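Windell Plank Flooring - Frequently Asked Questions
Floating floors: selection, installation, care and claims
Last revised 14 August 2016

General

What is a floating floor?

A floating floor is not glued or nailed to the subfloor. The planks lock to each other along the edges and the whole assembly rests on an underlayment. It expands and contracts as one sheet, so the installer leaves a gap at every wall and fixed object.

Which product lines does this page cover?

Bestley and Mutine. Both use the same locking profile, but planks from the two lines must not be joined to each other in one run. The surface thickness differs enough to leave a lip at the seam. Where both are used in the same building, separate them with a transition strip.

Is the Schumacher line still sold?

No. Remaining cartons are held for repairs only. Send the code from the end label of an original carton to the claims desk and we will check stock. Codes beginning with 303 are an early run with a different tongue and will not lock to later planks, even when the color matches.

Before installation

What subfloors are acceptable?

Concrete, plywood and oriented strand board, provided they are flat, dry and sound. Existing sheet vinyl may stay in place if it is fully bonded. Carpet must come up, including the pad and tack strips. Old cushioned vinyl must also come up, as it allows too much movement at the joints.

How flat is flat enough?

Lay a straightedge across the floor in several directions and mark the low spots. The allowed deviation is printed in the instruction sheet inside each carton and varies by plank thickness. Sand or grind high spots. Fill low spots with a cement-based leveler and let it cure fully before laying underlayment.

Do I need a moisture barrier?

Over concrete, always. Over wood subfloors, no - a plastic sheet there can trap moisture against the wood. If the underlayment has an attached film, do not add a second one.

Do the planks need to acclimate?

Yes. Leave unopened cartons flat in the room where they will be installed, with the heating or cooling set to its normal level. Do not stand cartons on end or store them in a garage beforehand. The June revision of the instruction sheet gives the minimum time for each line.

Appearance

Why do the planks in one carton differ in color?

Multi-tone patterns are printed from several boards with different base colors. A gray-brown pattern will contain planks that read as gray, planks that read as brown and planks that fall closer to tan. Open at least 4 cartons at once and draw from all of them so that similar planks do not collect in one part of the room.

Will the floor look the same in my room as in the showroom?

Not exactly. Gray tones shift most with lighting. Warm bulbs pull them toward brown, and daylight from a north-facing window pulls them toward blue. Take a loose sample plank home and look at it flat on the floor from standing height, both in daylight and with the lamps on.

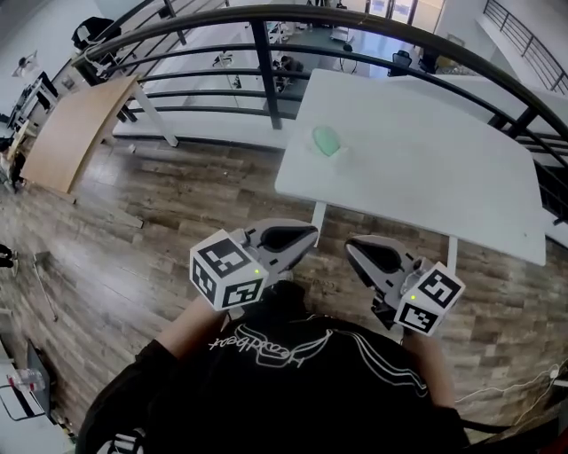
Installation

Which direction should the planks run?

In most rooms, parallel to the longest wall. In a narrow hallway, run them lengthwise. Direction has no effect on the strength of a floating floor, so appearance can decide.

How much extra material should I order?

Add 10 percent to the measured area for a straight layout. Diagonal layouts and rooms with many corners need more. Keep at least one unopened carton after the job is finished. Print runs change, and a later carton may not match.

Can I install cabinets on top of the floor?

No. Kitchen cabinets and islands pin the floor and prevent it from moving. Install them first and run the planks up to them, leaving the expansion gap under the toe kick. Tables, chairs, bookcases and other freestanding furniture are acceptable.

Why did my floor rise in the middle of the room?

The usual cause is a missing or blocked expansion gap. Remove the baseboard along both side walls and look for planks that touch the wall. Check door casings and pipe openings too. Trim where needed and leave the baseboard off until the floor has settled flat.

Care

How should I clean the floor?

Vacuum with the brush roll off, or use a dry microfiber mop. For marks, use a damp cloth and a small amount of neutral cleaner. Steam mops are excluded under the warranty for both lines. Wax and polish leave a film that is difficult to remove.

What should go under furniture legs?

Felt pads at least as wide as the leg. Thin metal legs concentrate the load and should have a cap as well as a pad. Replace pads when grit becomes embedded in the felt. Rubber feet can discolor the surface - do not use them.

Can a damaged plank be replaced?

Yes. Near a wall, unlock the rows back to the damaged plank and relay them. In the middle of a room, the plank is cut out and a new one glued in with its lower lip removed. We recommend an experienced installer for the second method.

Claims

How do I file a claim?

Write to Adelino Falcão at the claims desk with the proof of purchase, the carton code and a short account of the fault. State the subfloor type and the underlayment used. Claims are answered within 9 working days. Keep a sample of the affected material until the claim is closed.

Who handles technical questions from installers?

Lyle Van Dusen, technical service. Please have the instruction sheet at hand when calling, as the revision number is printed on the back.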